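4 Setting up the table

4.1 Before you begin

The Pelthorpe square table is supplied in two parts: the top, with its edge band already fitted, and the metal base. The finished table is 70 cm high. Clear enough floor to lay the top face down, and put a blanket under it. The pattern is in the surface layer and cannot be repaired if it is scratched.

Caution: The top must be lifted by two people. Do not carry it by the edge band.

4.2 Fixing the base

1. Lay the top face down on the blanket.
2. Place the base on the underside and line up the holes.
3. Insert the 12 screws from bag A by hand. Turn each one until it just grips.
4. Tighten the screws in pairs, working from corner to opposite corner.
5. Turn the table onto its feet. Do not drag it upright on two legs.

Note: If a screw will not start, slacken the others and move the base slightly. Do not drill new holes.

4.3 Levelling

1. Put the table where it is to be used.
2. Press down on each corner in turn.
3. If a corner dips, unscrew the foot below it by half a turn and press again.
4. Repeat until the top no longer rocks.

On a tiled floor, check that no foot is resting on a grout line. Move the whole table by a small amount if one is. Levelling should be checked again after four weeks, when the screws have settled.

4.4 Placing a second table

Two tables may stand next to each other. Leave a narrow gap so that the edge bands do not rub, and level each table separately. The tables are not made to be bolted together. Where they stand in front of a television cabinet, allow 57 cm between cabinet and table for doors and drawers to open.

4.5 Everyday use

Cups, bowls and small stands may be placed straight on the surface when they are dry and at room temperature. Metal bowls should be lifted when moved. Grit caught under a metal rim will mark the finish.

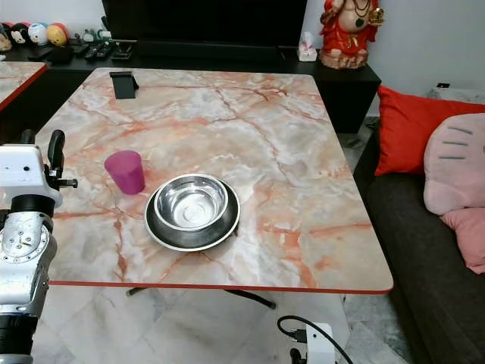 Can a hot pan be put directly on the top?
Use a heat mat under anything that has come from the hob or oven. The surface layer may blister, and heat damage is not covered by the guarantee.

4.6 Cleaning

1. Wipe the top with a soft cloth and warm water.
2. For grease, add a little washing-up liquid.
3. Dry the surface straight away, finishing with the edge band.

Caution: Do not use bleach, scouring powder or wire wool. Do not let water stand against the edge band, as the adhesive will soften.

Coffee, beetroot and fruit squash should be wiped up at once. On the veined patterns a stain is easily taken for part of the design, so look along the surface from a low angle when checking.

4.7 Spare parts

Feet, screws and edge band are stocked by Obradović in Lovonitz. Edge band is sold by the metre; state the colour when ordering. Requests for a replacement top go to Despina Kneževič in the parts office, with the number from the label under the table.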